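Nuststead makerspace votes to buy its first robot arm

Planning starts now, with the order to follow once the floor is sorted

Members of the Nuststead makerspace have voted to buy a robot arm, and we could not be more pleased. The vote came at the end of the January open meeting, after nearly three hours of questions, a long tea break and some spirited arguing over mounting plates. The budget is agreed, the choice is down to two suppliers, and the corner by the back windows has been measured so many times that the tape marks are starting to peel.

It has been a long road to get here. The idea first went up on the suggestions board when we still shared the building with the upholstery class, and it kept coming back every year, usually in different handwriting. What changed this time is that we had a proper plan in front of us, with prices, and a list of people who had already put their names down to learn how to use the thing. A room full of people can do a lot with a list like that!

What we are buying

The plan is for one six-axis arm, small enough to bolt to a bench, with a two-finger gripper. We talked about a larger floor-standing machine and dropped it fairly quickly. The lift is too small, the wiring on that side of the building would need replacing, and most of what members want to do involves things you can hold in one hand. People have asked for help with sorting screws, loading the small laser cutter, holding a glue nozzle steady, testing push buttons over and over, and moving game pieces for the board game evenings. None of that needs a big arm.

The two names left on the shortlist are Cloleck and Zamgate. Both sell an arm in the size we want and both have sent written quotes. Cloleck's quote is the lower of the two but leaves out the gripper, which is charged as an extra. Zamgate includes a gripper and a carrying case but wants more for the yearly service visit. We have written back to both with the same set of questions, so that the answers can be laid side by side:

How long is the warranty, and does it cover the gripper?
Can members replace a gripper finger themselves?
Does the control software run on the ageing computers we already have?
What does delivery to a first-floor workshop cost?
Is there a price for schools and clubs, and do we count as one?

Replies are expected before the next open meeting. Copies will go in the blue folder by the kettle for anyone who wants to read them in full.

The money

Members agreed to set aside £2,383 from the equipment fund as our share of the cost. The rest is covered by the grant we were awarded last autumn, which can only be spent on the arm itself and not on anything around it. That rule matters more than it sounds. The bench, the guarding, the emergency stop and the electrical work all have to come out of our own pot, and so do spare fingers and cables.

We have put £914 of our share towards the bench and guarding. It seemed like a lot when it was first read out, and there was a bit of muttering at the back, but the members who have worked with arms in factories were firm about it. A light bench that rocks when the arm swings is no good to anyone, and a cheap one would only have to be bought again. The remainder of our share goes on electrical work, training time and a small reserve for breakages.

Monthly subscriptions stay as they are. We know that was the worry for a lot of people, and it was the first thing asked on the night. There will be no hourly charge for using the arm in its first year either – we would much sooner see it busy.

Trying it out before we pay

The part we are most excited about is that we have been able to start work already. Several members have been using a simulation package called Li, which lets you put an arm on a table, give it a job and watch how it moves. It runs on an ordinary home computer (slowly, in a few cases) and it has already changed the plan. We had meant to put the arm in the middle of the bench. After a few evenings with Li we moved it to one end, and the shopping list changed to match.

The board game group took to it straight away. Moving a chess piece makes a lovely first project, as it has all the awkward bits in it: reaching over things, coming down straight, closing the gripper gently and letting go in the right square. You can make every mistake you like on the screen and the only thing it costs you is your evening.

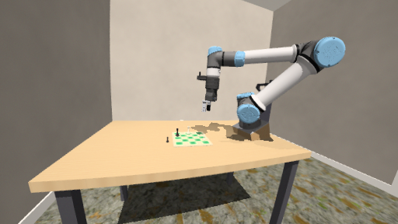
Bench space is the thing we keep coming back to when we plan this purchase, and a layout you can look at from the side settles arguments that a floor plan never will. With the pedestal towards the back right of the table, the forearm still reaches back over the green and white chessboard, and the whole front of the tabletop stays clear. That clear strip is what our members want for laptops, trays of parts and elbows. The height is worth a look too. The elbow stands far above the table in this pose, so we will be checking the shelf over our own bench before anyone drills a hole, and the shelf may well have to come down. The low pawn on the bare wood beside the board and the tall black piece standing on it also make a handy reminder that a gripper has to cope with more than one height, and finger length has gone on our list of questions for both suppliers.

Anyone who would like a copy of the table layout can ask at the front desk. It loads in a few minutes, and you are welcome to shift things about and send us your own version. We have had some very good ones already, including a bench with a fold-down flap that we may end up building.

What happens next

The floor comes first. There is a soft patch near the windows that has needed doing for ages, and it makes sense to fix it before a heavy bench goes on top. The back corner will be closed while the boards are up, and the sewing machines will move to the front room for that time. Please don't use the back corner as storage in the meantime, even for an afternoon.

Once the floor is down we will build the bench, fit the socket and the emergency stop, and only then place the order. Both suppliers have said that delivery depends on stock, so we are not putting a date on it yet. We would like the bench to be waiting for the arm and not the other way round – those of us who remember the kiln sitting in its crate all winter feel strongly about this.

Training will be run in pairs, starting with the members who signed up before the vote. Each pair will do two sessions, one on safety and one on setting up a simple job, and after that you can book the arm like any other machine. If you have never written a line of code, please do still put your name down. The people who have been getting on best with the simulation so far include a quilter and a retired bus driver, and neither had touched anything of the kind before.

We are also looking for first jobs. If you have a dull, fiddly task that you do again and again, write it on a card and drop it in the box by the door, along with the size and weight of whatever needs moving. A sample part taped to the card is even better. The best suggestions will be tried in Li first, and we will bring the results along to the next open meeting, where there will be a big screen and plenty of biscuits.

The sign-up sheet for training is on the noticeboard outside the wood shop. Bench-building help is wanted too, and no experience is needed for that beyond being able to hold the other end of a plank.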